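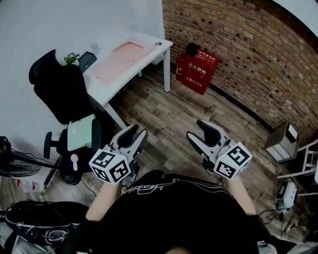
Nafula Mrema 回复:关于砖墙一侧的器材,本人意见与楼主草案不同。灭火器既已配箱,即应入箱存放,箱顶不宜搁置任何物件。草案写作“箱内或箱旁均可”,执行时必然各办各的,建议删去“或箱旁”三字。

Thiện La(楼主) 发表于2018年3月10日
意见收悉。草案第3条原意是照顾取用便利:办公桌距灭火器箱不远,立于箱旁者伸手可及。如多数同事认为应统一入箱,行政组可以修改。另请各位就以下事项一并发表意见:
一、座椅上暂放盒类物品应否限时清理;
二、落地线缆的固定方式;
三、桌面绿植与个人物品的摆放范围。

Nhung Chu 回复:
第一项,赞成限时。椅子是供人就座的,浅绿色盒子放在椅面上,后来使用工位的人只能将其移到地上,地面物品由此逐渐增多。建议当日下班前归位,逾期由行政组统一收入储物柜,并在登记簿注明工位。
第二项,不赞成全部改用地面线槽。Suneck 楼层去年8月试装过一批,座椅脚轮经过时颠簸明显,后来拆除了一半。沿墙走线即可。

Quyên Đặng 回复:
沿墙走线仅适用于靠墙工位。不靠墙的办公桌,线缆总要横过一段地板,不加线槽,椅轮长期碾压,外皮迟早受损。Suneck 楼层所用线槽偏高,不能据此否定线槽本身。Gasser 有一种扁平款,Pilterov 会议室已铺设4米,至今未接到投诉。请楼主向该室管理人员核实后再定。 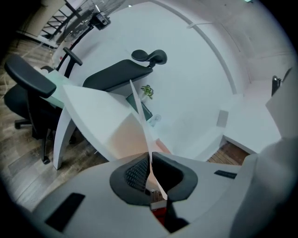
白色办公桌、黑色办公椅及木纹地板上的白色线缆

Nhung Chu 回复 Quyên Đặng:
扁平款本人未曾使用,不便评价。但木纹地板不宜大面积粘贴背胶,揭除后留痕,退租时由何方承担修复费用,草案未作规定。

Quyên Đặng 回复 Nhung Chu:
可要求供应方提供无胶样品,先在一处工位试铺2周,再行议定。费用条款同意补充。

Beverley Rakena 回复:
本人对第三项有保留意见。绿植与水杯同置一桌属正常办公需要,不应列入清理范围。草案拟规定“每桌绿植高度不得超过显示器”,此条难以执行,也看不出与安全有何关系。需要规范的是浇水:花盆应配托盘,盆位与带电设备保持距离。粉色桌垫一类个人用品,不影响他人使用的,亦请予以保留。

Nafula Mrema 回复 Beverley Rakena:
托盘一节附议。高度一条本人倾向于保留,但可改为“不遮挡通道视线”。Setov 总务处以往收到过关于高大盆栽的意见,处理时缺少依据,双方各执一词,拖延甚久。

Beverley Rakena 回复:
如改为“不遮挡通道视线”,可以接受。“通道”请在附则中界定,否则桌与桌之间的空隙是否算通道,仍会产生争议。

Thiện La(楼主) 回复:
现将各方意见整理如下。
灭火器:改为统一入箱存放,箱顶不得放置物件。箱前地面保持畅通,电风扇、纸盒等物一律不得移放至该处。
座椅:暂放物品当日下班前归位。
线缆:靠墙工位沿墙固定;其余工位待试铺结束后另行通知。试铺期间,各工位不得自行用胶带粘贴地板。
绿植:删去高度限制,采用“不遮挡通道视线”的表述,增加托盘要求。
以上修改稿将发至各组联络人。仍有异议者请在本帖内续报,勿以私信提交,以便统一答复。

Nhung Chu 回复:
线缆一项仍持保留意见,待看到样品后再行表态。另请说明储物柜钥匙由哪一组保管。

Thiện La(楼主) 回复:
钥匙存放于前台,凭工位号登记领取,当日交还。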